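Craft table cloths - what are you all using?
Melutance Forums > Home & Hobby > Small Spaces

skelo_fan14
19 December 2019
I finally covered my sorting table and I am so happy with it!
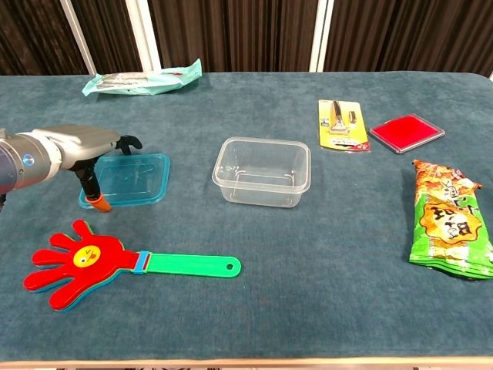
Teal cloth, clear tub, blue lid, and the hand clapper I can't seem to put away.

It's a fuzzy, carpet-like cloth and I love it. Things don't skate around when I'm going through the party box, and clear plastic is so much quieter on it than on bare wood. Anyone else gone this route?

phan_of_bins
Ooh, that color! I had felt on mine for 5 years and would do it again in a heartbeat. My one gripe is glitter. Once it's in, it's in.

Sisesville Sue
I'm going to disagree, sorry! Fabric on a work table drives me nuts. I use wipe-clean vinyl and it takes two seconds after the kids are done. Yours is already showing some streaks.

skelo_fan14
Ha, it is, and they don't bother me a bit. I go over it with a lint brush in November before the holiday stuff comes down and that's plenty for me. No glitter in this house though, so maybe I have it easy.

tubs_and_lids
Team cloth here. But can we talk about the tub? I switched everything to clear ones and I'll never go back - you can see what's in there without popping 8 lids. Do you keep noisemakers in that size?

skelo_fan14
Small ones, yes! Whistles and blowouts. The clappers get a shoebox, they're an awkward shape with the handle.

Sisesville Sue
Clear tubs I can get behind. Still not the cloth. And a colored lid on a clear tub is a great idea, mine all look the same in the drawer.

phan_of_bins
Sue, try vinyl underneath and cloth on top? Lift it off when the paint comes out. That's my setup now and it works great.

Sisesville Sue
Hmm. Okay, I might try that on the small table first.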